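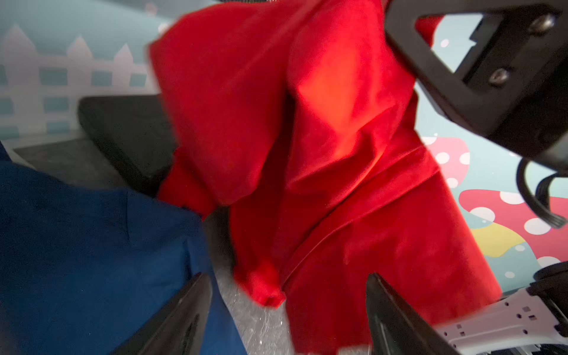

Chain life in a rental or club kart is governed mainly by sprocket alignment, tension and lubrication, in that order. A misaligned chain loads the side plates against the teeth on every revolution, and the heat goes into the pins and rollers. All three checks are made with the engine off and the kart on a stand, and they put the mechanic's hands and forearms close to the teeth. A bright red cloth falling in loose folds, with a rolled end drooping like a sleeve, is easy to see against dark metal, but colour is no protection from a turning sprocket. Cloth and cuffs stay clear before the axle is rotated by hand.

## Alignment

The kart used for this article was a Nernovari club chassis, rear track set at 1280 mm, running a 13-tooth driver and a Dallus split sprocket on the axle. It had come off the circuit at Fothergill in April with a chain that ran noisily under trailing throttle.

The usual method is a straightedge laid across the face of the rear sprocket and extended forward to the driver. Length matters. A short rule resting on a few teeth magnifies any burr or bend in the sprocket, and the error at the driver can exceed the misalignment being measured. We used a Nuvden ground edge, 230 mm long, with the face of the rear sprocket wiped down first.

Take the reading at two positions of the axle, half a turn apart. If the gap at the driver is the same both times, the carrier needs to be moved along the axle. If it changes, the sprocket is bent or badly seated on the carrier, and moving the carrier will only average the fault. Split sprockets are prone to the second condition when one half is tightened fully before the other is started. Loosen both halves, seat them by hand, and bring the bolts up evenly.

Check the engine mount as well. A clamp that has crept on the chassis rail will turn the driver slightly out of parallel, and no carrier position will correct it. Witness marks from a paint pen across clamp and rail make this visible at a glance.

## Tension

Set tension at the tightest point of the chain's travel. Rotate the axle slowly, find that point, and mark the sprocket with chalk. Vertical play midway along the lower run was 5 mm on the Nernovari as received, which was too tight for this installation. Seat flex and axle movement over kerbs take up slack that is not apparent on the stand.

Tightening the mount bolts commonly shifts the engine, so measure again after the final torque. Axle bearings that were disturbed during the job should have their grub screws checked at the same time.

## Lubrication

Apply lubricant to the inner face of the chain while it is still warm from running, then leave it to stand before the next session. Product thrown onto the guard in the first lap has done no work. Heavy grease holds grit and is a poor choice at any circuit with unsealed run-off.

A chain that shows stiff links after cleaning should be replaced. Inspect the driver at the same time, and discard it if the teeth have begun to hook.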